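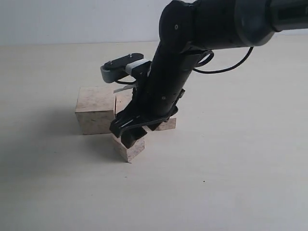 Figure 1. Four wooden blocks on a table.

Module 504: Measurement in Everyday Materials
Handout for Session 3 — Volume, Mass and Density
Module leader: Eugénie Royer. Laboratory sessions: Lindiwe Mabuza.

1. Purpose of the session

Students are expected to know the difference between mass and volume before attending. The session deals with how the two are combined to give density, and with the errors that arise when a simple solid is measured by hand.

Density is mass divided by volume. In this module it is stated in kilograms per cubic metre. Results recorded in grams per cubic centimetre must be multiplied by 1000 before they are entered on the results sheet.

2. Regular solids

The volume of a cube is found by multiplying the length of one side by itself twice. Few cut pieces are true cubes, and the three sides should therefore be measured separately. A small error in length becomes a larger error in volume: if every side is read one per cent too long, the volume will be three per cent too high.

Wood takes up moisture from the air and gives it out again. Its mass changes as it does so, and its size may change as well, mostly across the grain. A density figure for wood has little value unless the moisture content is given beside it.

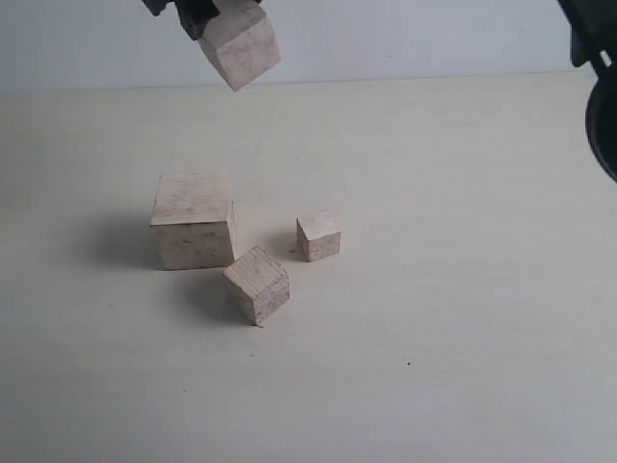 For the same reason, mass and length should be taken at the same sitting. Students who weigh a sample one week and measure it the next will be asked to repeat the work.

3. Irregular solids

Where the sides cannot be measured, volume is found by displacement. The sample is lowered fully into water and the rise in level is read at eye height. Wood that floats must be held under with a thin pin. Porous samples should be sealed first — a light coat of wax is sufficient — and the volume of the wax subtracted.

4. Written work

Worksheet B is to be handed in at the start of Session 4. All working must be shown, with units on every line. Answers given to more figures than the readings allow will lose marks.

Reading: Besson, G., Notes on Solid Materials, chapter 2, to page 52.

Issued 2020-01-28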